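Urnitz open afternoon, October 5, 2025

I went to the open afternoon at Urnitz expecting a sales pitch and got most of one. The coffee was good. The slides were long.

The method they wanted us to see is called Nodeck. A small delivery robot learns to stay on a footpath from camera footage alone, with no map and no lane markings to follow. Olga Toledo, who ran the tour, told us the older version needed 1000 labelled pictures for each new site. The new one is supposed to need 16. I asked who picks the 16, and she said Demetrio Iglesias does, by hand. That seems to me a fairly big part of the method, and it wasn't on the poster.

They had tested at 11 sites and reported on 5. Asked about the other six, Baltasar Marín said the analysis was still going and we could expect it in December. Fair enough, but I'd have put that on the first slide.

The part I did like was the talk on edges. The system has to decide where one kind of ground stops and another begins, and the team was frank that grass is the easy case. Two greys side by side in strong sun are harder. They handed around some of the views they work from.
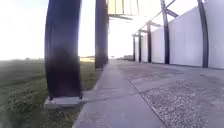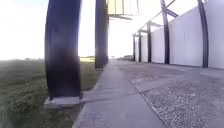

Smooth concrete next to pebbly paving in both of these, with bright sky behind. 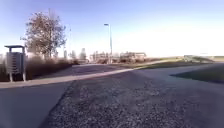
My neighbour at the table, Emiliano Casado, asked what happens when the robot isn't sure. The answer was that it slows down and leans toward whatever surface it was last on. I can think of a few driveways in Drallcombe where that would be a poor plan.

Nobody could tell me how it does in rain or after dark. I left my email for the December report and caught the early bus home.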